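### The Kutow Street lot, again

Regular readers will recall that parking behind the building was going to be simple by August. It is August. The new permit system from Ruron has arrived, and it asks each of us to enter our license plate, our plate again, and a "preferred zone." The lot has one zone. Please prefer it.

Permits go on the inside of the windshield, driver's side. The adhesive is stronger than you'd expect, so aim before you press. A replacement costs $3, payable at the front desk in cash, and the front desk has no change.
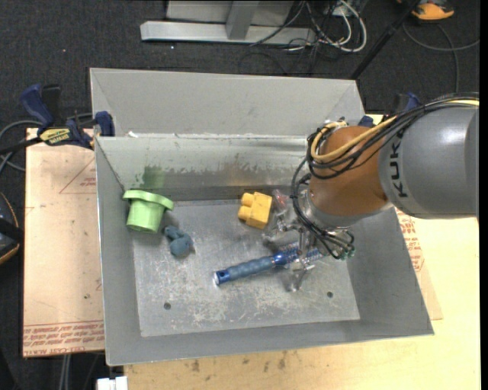
As for the two spaces by the Deker Bakery wall, they belong to the bakery until 10 a.m. This was true last year and the year before. The bakery has been very patient and has now bought a much larger sign.

We also asked Ruron whether the gate could stay open a little longer than it does. It currently allows enough time for a compact car driven by someone with nerve. Their reply ran to 2 pages and thanked us for our interest in gates.

Permit forms are due Wednesday at noon. Paper copies are in the tray by the mailboxes, under the menus for Xolalpa, which has started delivering again and still puts the good salsa on the side if you ask.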